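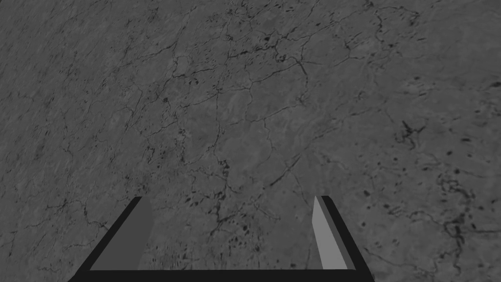
PRESS RELEASE – for immediate use
5 March 2026

Pliltasmont opens repair counter for second-hand kitchens and furniture

Pliltasmont, the reclaimed kitchens and furniture yard, opens its new repair counter to the public this month. Walk in with a broken chair, a stuck door or a wobbly table leg and get a price on the spot. No booking needed for small jobs. Bigger pieces by arrangement, please ring first.

The counter is run jointly with Drirnik, who have been mending tables and cupboards for the trade for 20 years and until now have not dealt with the public at all. Two full-time repairers to start with. A third later in the year if demand is there.

Renato Dizon, who manages the yard, said: "We get asked every single week. People buy a sideboard from us, get it home, a runner goes, and they want to know who can fix it. We never had a good answer. A joiner doesn't want a ten minute job and I don't blame him."

What the counter will take on at opening: loose joints, sticking or dropped drawers, missing handles, hinges, split veneers, water rings and heat marks, re-gluing of chairs. Upholstery not yet. Nothing electrical.

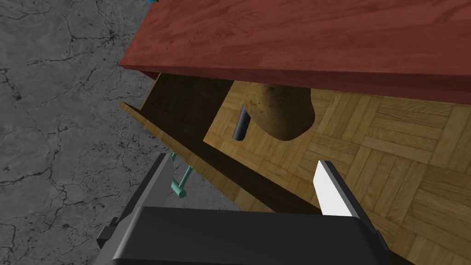
Drawers are expected to be the bulk of it. Drirnik say most of the drawer trouble they see in trade work comes down to worn runners or a bottom panel that has dropped out of its groove, and both can usualy be put right the same day. Old wooden runners get waxed or built up with a new strip. Metal ones get replaced, provided a match can be found – customers are asked to bring the old runner along even if its bent.

Prices start at £10 for a single drawer or door. Anything over an hour is quoted in writing before work begins. Pieces bought from Pliltasmont get the first repair free within a year of purchase, receipt needed.
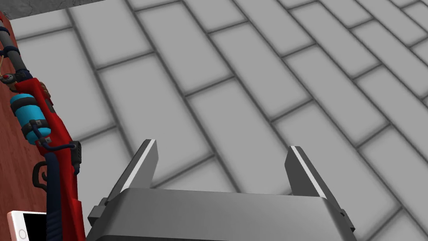

Alongside the repairs there will be a spares wall. Over 1000 handles, knobs, catches and escutcheons salvaged from kitchens the yard has broken up, sorted by fixing width. Sold singly. Odd ones go in a tub by the till, pay what you like.

Teodoro Magbanua of Drirnik said: "The spares are what I'm most pleased about. You can spend a whole evening looking for one cup handle to match the other five. We've been putting them by in jam jars for years, my wife will be glad to see the back of them."

Finishing products on sale at the counter come from Skilelik, the wax and oil maker, including its Lã range of soft waxes in four shades. Staff will patch test on the customer's own piece before selling a tin. Short evening classes on waxing and basic regluing are planned from the end of March, places limited, dates to be put up at the counter and on the website.
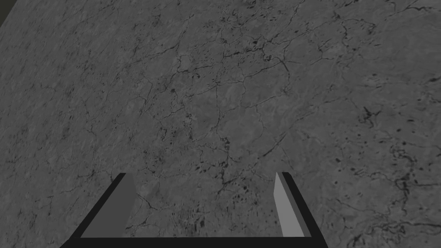
Worktops: the counter will not cut or polish stone. Customers with chipped or stained stone tops can bring a photo and will be given the name of a mason. Timber worktops can be sanded and re-oiled but only off site, so they do need to be removed first.

Parking is free in the yard for the first 2 hours. Step-free access from the side gate. Help with unloading is availble, just sound the horn.

ENDS

Notes to editors
Renato Dizon and Teodoro Magbanua are both available for interview, mornings best. Opening hours and class details on request from the Pliltasmont office.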